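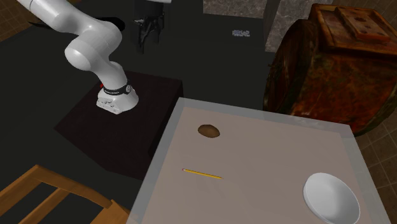 King-fai Cheung asked whether the Cerkach portal still accepts scanned warranty cards. It does, up to 2 cards per claim, and the remaining questions on registration and claims are answered on this page.

Print this page | E-mail this page

Which products need to be registered?
All Dridau and Wuvach dehumidifiers bought from a dealer. Units bought direct from Cerkach are registered at the time of sale.

Where is the serial number?
On the rating label behind the water tank. It begins with DR or WV. The number on the carton is a stock code and will be rejected.

What if the serial number is rejected?
Check for the letter O typed as a zero. If the form returns code 147, the unit is already registered under another address – send the receipt and the old owner's name, if known.

Does the warranty cover the filter?
No. Filters, tank floats and drain hoses are wear parts. A replacement filter costs $79 for the Wuvach and is sold in single packs only.

Is there a limit on running hours?
The compressor has none. The fan motor on the Dridau is covered for the first 1,000 hours, as shown on the service menu.

Can a claim be moved to a new owner?
Yes, once. Both parties sign the transfer form. Claims opened before May keep the old terms.

Comments

So-ying Shih: The service menu only opens with the tank removed. Please add that.

Hsieh owner: Same error code, fixed in a day after I sent the receipt.

Contact | Copyright Cerkach | Back to top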